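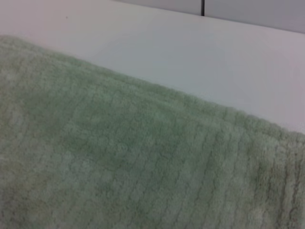

Grernumell, 2021-03-25

What a morning at the Teltine lab! Maham Malik had two grippers ready to swap on the same arm, and a pale green terry towel on the white table for them to try. I went straight for the soft fingers (of course) and got 3 clean lifts before I fumbled one. The Hellström parallel jaw felt stiffer, but I loved how it pinched just the top layer at the thick rim – so precise! Silviu Ene let me play with the wrist camera too. I'm going back in April for the suction cups.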